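Roksolana Yatsenko @roksolanay
I have decided to put the games away properly. One blue bin, everything in it, lid optional because I lost the lid in March. A thread.

Roksolana Yatsenko @roksolanay
The chessboard goes first, being the biggest and the most smug. It's the folding kind, with the little letters and numbers along the edge so you can write down exactly where you went wrong.
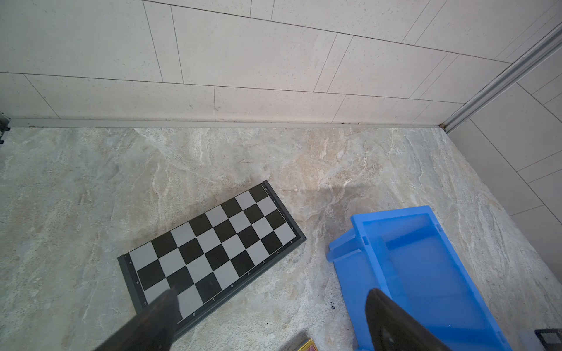
Roksolana Yatsenko @roksolanay
My plan was to fold it, stand it up along one side of the bin and fit the small stuff in next to it. Rogério Leite, who has lost to me 16 times on this board and won 2, says a chessboard should be stored flat. He also says he was tired for all 16.

Roksolana Yatsenko @roksolanay
Flat means it goes in first and everything else sits on top. So every time somebody wants to play chess, the whole bin gets unpacked. I suspect Rogério knows this.

Roksolana Yatsenko @roksolanay
Next problem: the shiny purple card box with the gold edges. Is it a game? Is it an ornament? It changes color when you tilt it and I've spent more time doing that than playing cards.

Roksolana Yatsenko @roksolanay
Then the orange block. It belongs to no game I own. I threw it out once and felt bad and went back for it. It's going in the bin.

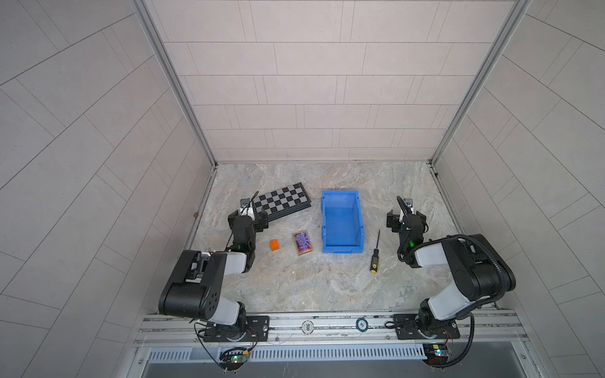

Roksolana Yatsenko @roksolanay
The bin has a slot on the front for a label. I've had it for 29 months and the slot has never held a label. Current candidates: GAMES, GAMES ETC., and Rogério's suggestion, EVIDENCE.

Roksolana Yatsenko @roksolanay
"Games etc." is winning on account of the block.

Roksolana Yatsenko @roksolanay
To the 6 people asking where the bin is from: it's a Plorkis, they come in blue, and the sloped front is great for reaching in and also for things sliding out onto your foot.

Roksolana Yatsenko @roksolanay
Update: Rogério wants a rematch before the board gets packed. Bin postponed. I'm playing black.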